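Home | Syllabus | Schedule | Handouts | Lab Hours | Contact

Handout 7: Collecting Demonstrations on the Tabletop Arms

Reading before lab: chapter on imitation learning in the course packet, plus the two pages on logging at the end of Handout 6. Lab is Tuesday in the usual room. Sections stay the same as for the gripper calibration exercise.

1. What we are doing

Up to now every motion the arm made came from a script you wrote. You picked waypoints, checked them in the simulator, and ran them. For the next unit the arm will learn its motions from recordings of a person driving it. Your job in this lab is to produce those recordings. Training comes in Handout 8.

Each team collects 24 episodes of one task. An episode starts with the arm in its home pose and ends when the driver presses the stop pedal. The log holds joint positions, gripper opening, and the wrist camera stream. All of it is written by the Bomesari recorder, the same program you used for calibration.

2. Choosing a task

Pick one of the following and write it on the sign-up sheet:

- Move the sheet. Grasp a flat, flexible sheet near one edge and drag it clear of the middle of the table.
- Sort by color. Move small objects of one color to one side of the table.
- Clear a path. Push objects out of a straight lane between two tape marks.

The sheet task is harder than it sounds. A rigid block has a small number of good grasps and they look alike from one episode to the next. A sheet can bunch, slide, or fold under itself, and the grasp that worked last time may miss this time. Teams that choose it should budget extra time for failed attempts. The grading accounts for this.

3. Setting up the table

Clutter stays on the table for all three tasks. Last year several teams cleared everything away except the target object, and their policies failed as soon as one extra item was put back. Leave at least a few things near the edges of the workspace and change their positions every few episodes.

Set the exposure by hand and lock it. If it is left on automatic, a large pale object will pull the whole picture darker when the arm moves over it. The network then sees a brightness change that has nothing to do with the task. Dim light is fine as long as it is the same dim light in every episode. Write down which lamps are on.

4. Driving the arm

Use the Naka hand controller. The trigger closes the gripper and the thumb stick turns the wrist. Speed is limited in the lab configuration and you should not change the limit.

Go slowly on the approach. Most bad episodes have a fast approach followed by a long pause while the driver works out where the fingers ended up. The policy will copy the pause. If you stop for more than a couple of seconds, discard the episode and start again.

5. Checking the wrist view

The wrist camera is the only camera used for training in this unit, so what it misses, the policy misses too. Step through one episode before you record the rest. You want both fingertips in view, the near edge of the target in view, and enough of the table behind it to tell where the target is.

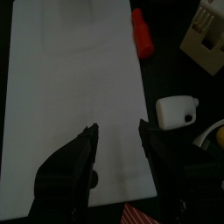

Depth is the weak point. From the wrist, a fingertip above a flat sheet and a fingertip touching it look nearly the same, and students often close the gripper too early. Creases and shading help a little. A cleaner cue is the finger's joint reading, so keep the live plot open on the second monitor while you drive. If the fingers close and the sheet stays where it was, keep that episode in a separate folder called misses. We will use it in Handout 9.

Objects at the border of the view are another source of trouble. They come and go as the wrist turns, and a model trained on too few episodes may treat one of them as a signal. Moving the clutter between episodes is the main defense.

6. File limits

An episode should run no longer than 600 frames. The recorder will cut anything past 2000 without a warning, and a cut episode cannot be used. Name your folders by team and task, and copy them to the Clalutitz drive before you leave. Do not leave the only copy on the lab machine.

7. What to turn in

- The episode folders
- One page on your setup: task, lighting, where the clutter started and how you changed it
- A short table of discarded episodes with the reason for each
- Two wrist frames, one from a good approach and one from a bad one, with a sentence under each

The written part is due at the start of the next lab. Late folders can be copied over during open hours in the Enriquez annex, but the written page follows the normal late policy.

Questions to think about while you drive (not graded): Which parts of the motion did you repeat the same way every time? Would a second camera above the table have changed how you approached?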